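Bins, cups and the stuff that never gets put back

Quick one this month, typing between loads. Got a pile of messages about the cupboard post so I'm answering most of it in one go. Skip to the bottom if you only want the label trick.

First, measure. Everybody skips it. Inside of the cupboard, front to back, and the door opening too, which is always narrower than you think once the hinge sticks in. Write it on your phone. Write it on tape inside the door as well. I bought a set of baskets once without checking and they went straight to my sister.

Empty the shelf all the way. Not half. Half means you just shuffle jars around for an hour and put the same seven things back. Wipe it, let it dry, have a coffee.

Then sort on a table, not on the floor. Your back will thank you. Big piles: every day, once a week, guests only, why do I own this. That last pile gets a bag and the bag goes in the car tonight. Tonight! Not the hallway.

On bins in general. Open tops for anything you grab daily. Lids are for the stuff up high or out in the garage, because a lid in a busy kitchen ends up leaning against the wall behind the bin by the second day and then you have a lid to store too. Straight sides hold more than slanted ones. Soft corners are easier to wipe out, crumbs don't wedge in. Clear plastic is nice for the first week, then you see every mess through it. I've gone off it.

Handles matter more than color. Cutouts over stick-on handles any day, stick-on ones come off with the first bag of flour. And get a cutout on front AND back if you can, so you can turn the thing around, or two people can lift it.

Narendra Saxena wrote in asking if you should line them. Yes for the spice one, yes for oil bottles, otherwise dont bother. Paper towel folded in half does fine. Swap it when it looks sad.

Where to stage it. I line up the empties along the back of the table before anything goes in, that way the front half stays free for sorting.
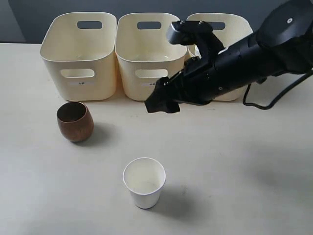 Cups are the worst offenders in any cupboard. They multiply, they don't stack, they chip each other. Pull every one out and set them upright where you can see them, then match them to a bin before you commit to a shelf. Tall and thin in one, short and fat in another. A rounded cup like the brown wooden one there, wider in the middle than at the base, never nests with anything, so it gets its own spot in a bin and I don't try to stack on top of it. Cream bins with a cutout at the front are good for this, hook a finger in and pull the whole lot forward like a drawer. Stand cups rim up if they get used daily, rim down if they're for guests and will sit around getting dusty.

Wood while we're at it. Wooden cups, spoons, boards, same rules. No dishwasher. No soaking. Quick wash in warm water, small bit of soap, towel, then air before it goes away. Overnight is best. If you put damp wood in a plastic bin you'll get a smell by the weekend, and a smell in a wooden cup is a pain to get out. Baking soda paste, ten minutes, rinse, dry. Do it twice if it's bad. Then a drop of food-safe mineral oil on a rag, rub it round inside and out, leave it, wipe off what hasn't soaked in. Not olive oil, it goes sticky and stinks. Hertta Ahonen uses a beeswax mix on hers and says it lasts longer. Haven't tried it, might in October when I redo the boards.

Cleaning the bins themselves. Off-white plastic yellows, or looks like it does under a warm bulb. Check by the window before you start scrubbing. If it really is stained: warm water, dish soap, soft cloth. Still there? Baking soda on the damp cloth, small circles, go easy on shiny plastic or you'll dull it. Tomato stains, put it out in the sun for an afternoon. No scouring pads. Dry the handle cutouts with a corner of the cloth, water sits in there and drips on the shelf.

Labels. OK, the trick.

Put them under the front handle, dead center. Not on the rim, your hand rubs it off. Not on the side, you'll never see it once the bins are next to each other. Same height on every bin or it'll bug you forever.

Print BIG. Tiny print on a tiny label is useless from standing height. One word. CUPS. SNACKS. TEA. If you need two words you probably need two bins. Marker on masking tape for the first two weeks, then make the proper labels once you know what actually lives in there, it will change. Mine changed three times.

Getting old labels off: hair dryer on low, peel slow from a corner, cooking oil on whatever gum is left, then soap. Don't use a knife, I have the scratches.

Spacing. Bins can sit almost touching, fine, but leave a finger of room at one end of the shelf or you can't get the first one out. If they jam, take one away. Three that slide beat four that stick, and I'm counting the one you have to yank out with both hands.

Don't overfill. Nothing above the rim. Once stuff sticks up over the top you start catching it on the shelf above, and that's how Yevdokiia Stelmakh lost the handle off a good mug (she'd like it known she glued it back and it's a pen holder now).

Odds and ends:

Tea towels rolled, not folded, stand on end in a bin.

Travel mugs with the lids OFF, lids in a smaller box beside them.

Kids' cups on the lowest shelf so they can get their own water. Yes they'll make a mess.

Heavy bins between hip and chest hieght. Nothing with glass in it over your head.

Felt dots under a bin if the shelf is painted. A pack of 200 lasts for years.

Light table, dark stuff on it, you'll spot crumbs and lost lids way faster. I sort on the pale one now and not the old brown one.

Once a month pull each bin, tip it out, put back only what you used. Five minutes a bin, less for the tea.

Got to go, dryer's buzzing. Next time the under-sink cupboard, so send me your horrors.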